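How I Compare Two Grippers on Soft Stuff (and Keep Myself Honest)

I've been swapping grippers on my arm for a while now, and soft toys are where the differences really show up. A plush ketchup bottle does the job nicely, fuzzy red sides and all.

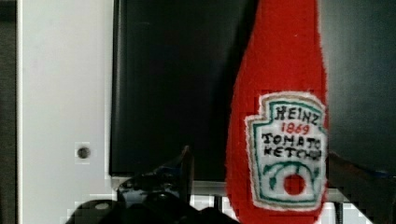 Is there any point testing on plush when most of us pick up boxes and cans? One reader asked me that after my last write-up, and added that a soft toy will forgive any gripper you put on it. I used to think so too! But forgiving cuts both ways. A squishy thing lets a sloppy grip look fine right up to the moment you lift, and then it slides or spins or folds over your fingers. With a can you find out much sooner.

So, the setup. I have two grippers that fit the same wrist plate, the Kolla and the Pollura. The Kolla has long, stiff fingers and closes fast. The Pollura is slower and has a bit of give in the tips. I run them both off the same Gitulmont controller, and please do the same if you can – I wasted most of February comparing a gripper on one controller with a gripper on another, and all I really measured was the controllers.

Step 1. Mount the first gripper and reset the wrist camera. Whenever you change fingers, the view changes. You want both fingers in view at the point where they close, with the toy between them. If one finger drops out of the picture when the wrist turns, move the camera before you do anything else.

Step 2. Set the force limit low. My controller takes a number from 0 to 1,000 and I start at 22, which feels silly, and the fingers barely dent the fabric. Good. Go up from there in small steps until the toy comes off the surface and stays put for a slow count of five. Write that number down.

Step 3. Try it from the front, then turn the toy a little and try again. Bottle shapes are fun because they're narrow up top and wide down low, so grip height matters a lot. I do a neck grip and a body grip every time (the Kolla loves the neck, the Pollura much prefers the body).

Step 4. Now do the boring part: the same pick, over and over, without touching a single setting. Put the toy back on a tape mark each time. I log a pick as good, slipped or missed and leave it at that. I tried a fancier scoring sheet once and gave up before lunch.

Step 5. Swap grippers, go back to step 1, and don't skip the camera reset. I've skipped it. The arm went down a finger's width to the left and grabbed air, again and again, and I blamed the poor Pollura for it.

As for results, the Kolla is quicker but needs more force than I'd like on anything fuzzy. The Pollura picks at a lower setting and hardly twists the toy at all, though it's painfully slow to open. For plush I'd leave the Pollura on. For cans I'd swap back.

I still want to try the Khúc finger pads on the Kolla, the ribbed ones. They're on order, and I'll add the numbers to this page once I've run them through the same five steps.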